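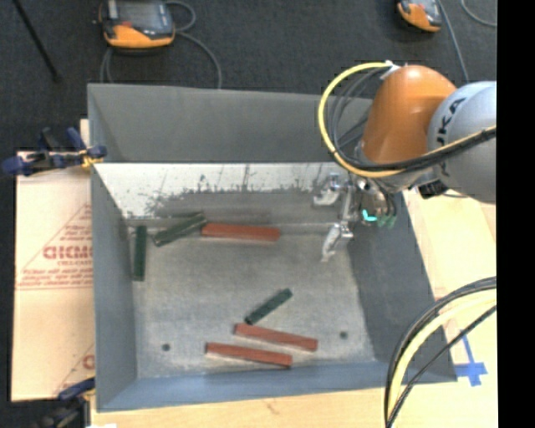
**Parkport Toy Library - minutes of the December meeting**

Meeting opened at 6.40 pm in the back room. The minutes of the previous meeting were accepted without changes.

**1. Blocks**

The red and the green blocks are now sorted from the mixed stock and it was agreed to keep these two colours together as one set. Total of blocks in the catalogue is 891. The target of 1000 stays for next year.

It was asked if the set should be lent in a cloth bag or in a tub. Most of the members prefer a tub, as the bags come back with sand in them. Decision: tubs with a lid, price to be asked from Ferri.

**2. Metal bins**

The grey bin is scratched on the inside but it can still be used for sorting. One member proposed to paint it. This was not supported - paint can chip and go to the mouths of small children. A rubber mat for the floor of the bin will be tried first.

**3. Catalogue**

Plodeck entries are complete up to number 103. The labels for the puzzles are still missing the age group. To be finished before the summer holidays.

**4. Geltesar hall**

The hall offered us 2 shelves in the corridor. Accepted with thanks. We must check that the pram parking is not blocked.

**5. Other business**

The kettle needs a new cord. Please bring back the borrowed key for the side door.

Meeting closed at 7.55 pm.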